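Clearing out before the move

We get the keys to the Atdale flat in August and I have finally started on the cupboards. Seven years of stuff! I did the kitchen drawer first, which was a mistake, as it's mostly string and dead batteries. 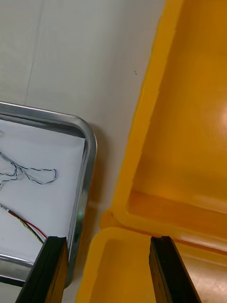 Odds and ends, cables division.

Despina came round with cake and a very firm rule: if I can't say what it's for, out it goes. (She kept my old fondue set for herself, mind you.) We filled 23 bags and I only got weepy over the birthday cards.

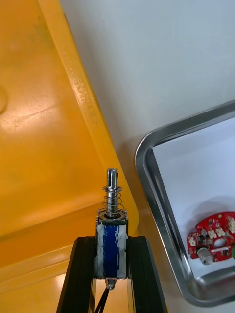
What's left

Books, mainly. I've got 77 I can't part with and no shelves at the new place, so I may have to beg Jaanus for his.
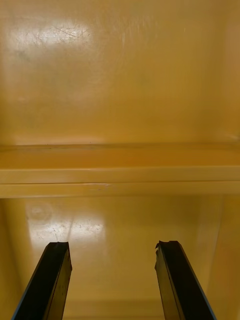
The van costs 80 quid for the morning, and I still need to ring the gas people.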